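Ticket 2849: Nightly export from Goltar stops after 678 rows
Product: Goltar, desktop client
Site: Skunberg office
Status: Closed
Opened: 23rd July

Problem as reported

The nightly parts list export writes a CSV file to the shared folder on Brumilum. The file should hold 2,849 rows. Since the last client update it holds 678 and ends in a complete line. No error is shown and the job is marked "Finished" in the scheduler. Running the export by hand from the File menu gives the same result.

Log

Entry 1
Confirmed on a second workstation. Same row count, same last line. Free space on the Brumilum share is fine. Write permissions are unchanged. Exported to the local drive instead and got 678 rows again, so the share is ruled out.

Entry 2
Checked the client log with the level set to Debug. The export opens, reads the table in blocks and closes after the block containing row 679. The only line of interest:

export: field 7: conversion skipped, end of set assumed

Field 7 is Supplier Name.

Entry 3
Opened row 679 in the record editor. Supplier is Vasić. The name was entered as "Vasic" until March, when the supplier records were cleaned up. The old client wrote the file as UTF-8 by default. The updated client has the encoding set to "System", which on these machines is Windows-1252. That code page has no ć. The converter returns an empty result and the export routine treats the empty result as the end of the table.

Entry 4
Test: changed the supplier name to "Vasic" in a copy of the database and ran the export. 2,849 rows. Changed it back. 678 rows. Repeated on the second workstation with the same outcome.

Entry 5
Fix applied on both workstations:

Tools > Options > Export > Text encoding: UTF-8
Write byte order mark: on
Restart the client

The scheduler keeps its own copy of the export profile. Changing the option in the client does not change the scheduled job. Delete the job and create it again from the saved profile, or the nightly file will still be short.

Entry 6
Nightly run checked. 2,849 rows, ć intact in the file. Run time 72 seconds. The import on the receiving side first showed the name as "VasiÄ‡". Its file origin was also set to Windows-1252. Set to 65001 (UTF-8) and the name reads correctly.

Entry 7
Short files from before the fix were exported again under their original names. The import skips any record whose part number already exists, so loading them a second time creates no duplicates. The order totals for that period need to be recalculated by hand under Reports > Rebuild.

Remaining

The export should fail with an error when a field cannot be converted. Reported to the vendor as defect 302, with the Debug log and the two-record test database. Until that is fixed, compare the row count in the file with the count in the status bar after every client update.
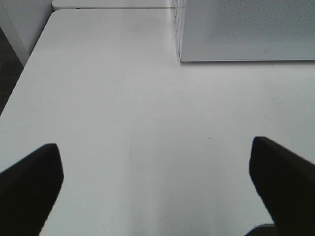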